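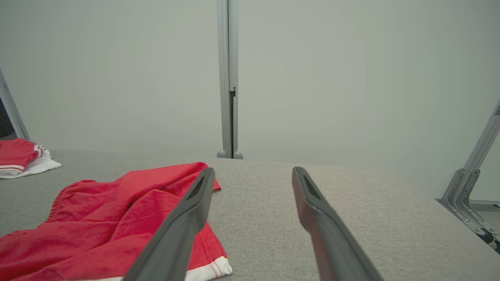 Wie oft müssen die Zugseile am Doppelkabelzug getauscht werden?
Nach 1.000 Betriebsstunden oder bei sichtbarem Drahtbruch, je nachdem, was zuerst eintritt. Bei beschädigter Ummantelung wird das Gerät sofort gesperrt.

Von: Hadiza Oyelaran
An: Liste Studiotechnik
Betreff: Re: [Studiotechnik] Kellero 204, Seil läuft aus der Umlenkrolle

Hallo Manikandan, hallo Liste,

die beiden Zeilen oben sind der aktuelle Stand aus unserer Wartungs-FAQ, damit wir von denselben Intervallen reden. Zu deinen Punkten:

Manikandan Rajan schrieb im Dezember:
> wir haben zwei Kellero 204 im Freihantelbereich stehen, beide aus
> derselben Lieferung. Beim linken Gerät springt das Seil an der
> oberen Umlenkrolle aus der Nut, immer beim Ablassen, nie beim
> Ziehen. Seil ist neu, Rolle ist die alte. Bei 50 kg tritt der
> Fehler nicht auf, bei kleinen Gewichten ständig. Rolle tauschen
> oder Seilspannung erhöhen?

Zuerst die Spannung prüfen. Dass der Fehler nur beim Ablassen und nur bei geringer Last auftritt, spricht für Schlaffseil. Der Gewichtsblock bremst an den Führungsstangen, das Seil entlastet sich kurz und wandert über die Flanke. Eine verschlissene Rolle würde sich eher unter hoher Last bemerkbar machen.

Reihenfolge, wie wir sie hier abarbeiten:

1. Gerät sperren, Steckstift ziehen, Block ganz absenken.
2. Führungsstangen mit fusselfreiem Tuch reinigen und dünn mit Silikonöl benetzen. Kein Fett, kein Kriechöl.
3. Block von Hand anheben und langsam ablassen. Er muss ohne Ruckeln aufsetzen.
4. Kontermutter am Gewindebolzen der Kopfplatte lösen (Schlüsselweite 19), Seil nachspannen, bis die Kopfplatte gerade noch satt auf der obersten Platte liegt. Hebt sie ab, wieder eine halbe Umdrehung zurück.
5. Kontern, zehn Leerhübe, Sitz des Seils in allen Rollen kontrollieren.

Zur Rolle: Mit dem Fingernagel quer durch die Nut fahren. Ist am Grund eine Stufe zu spüren, gehört sie ersetzt, unabhängig vom Ergebnis der Einstellung. Ein neues Seil auf einer eingelaufenen Rolle hält nicht lange. Außerdem den Seilaußendurchmesser messen. Die Ersatzseile von Gutier gibt es in zwei Stärken, die im Karton gleich aussehen. Iker Villanueva hatte den Fall vor einiger Zeit am Latzug.

Den Aushebeschutz an der oberen Rolle bitte ebenfalls ansehen. Der Bügel lässt sich seitenverkehrt montieren, der Spalt zur Flanke ist dann zu groß.

Wenn das alles in Ordnung ist, schick bitte die Seriennummern beider Geräte. Ich vergleiche sie mit unserer Liste.

Gruß
Hadiza

PS an Chantal: Das Protokollblatt für die Seilprüfung liegt im Dateibereich der Liste, Ordner Kraftgeräte.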